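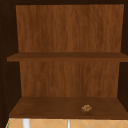 Home | News | Projects | Events | Contact
Filed under: Makers & Workshops

Prallbridge pair teach a home-built arm to clear the kitchen, in software first

3 June 2024
By Hala Helmy

PRALLBRIDGE -- A two-jointed lift and a secondhand arm are bolted to a bench at the Vistwood shared workshop, waiting for a kitchen. For now the kitchen exists on a computer.

Ayane Kawaguchi and her build partner, who goes by Aoki, have been working on the arm since October. They want it to take things off a counter and put them away in a wall cabinet, then bring them back down when asked. The project is called Wenia.

Most of the work this spring has gone into a simulated kitchen with a sink, a granite-look counter and wooden cabinets above. The control program is tried there before it is allowed to move any motors.

"We broke a wrist joint in the first week by running new code straight on the arm," Kawaguchi said. "The replacement took 13 days to get here. After that we agreed on the simulator."

The counter is stocked with things of different shapes and sizes, because the program has to choose a grip for each one. Small items with uneven outlines have given the most trouble. The planner tends to close on the widest part it can find, and on a lumpy object that part changes with the viewing angle.

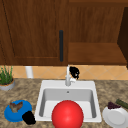
The simulated kitchen, with a blue plate to the left of the sink and a white plate to the right. Render: Wenia project

The cabinet is the other problem. To reach a shelf, the arm has to come up past the faucet, stay away from the door handle and then go in nearly level. Kawaguchi has been writing the path planning for that move. Aoki handles the lift, which raises the base of the arm so that a short reach is enough.

Each new version of the program gets 100 practice runs overnight on a desktop computer in the workshop office. The two read the logs the next evening and pick one fault to work on. They do not move code to the bench until it has gone 20 runs in a row without touching the cabinet sides.

The first bench test will use a plain shelf box screwed to the workshop wall at cabinet height. There will be no sink or plumbing. Aoki is cutting the parts for the box now and still needs a longer cable for the lift.

Kawaguchi said the pair plan to post their drawings and the parts list once the wiring is settled. Workshop members who want to see the arm can stop by the back bench on Thursday evenings.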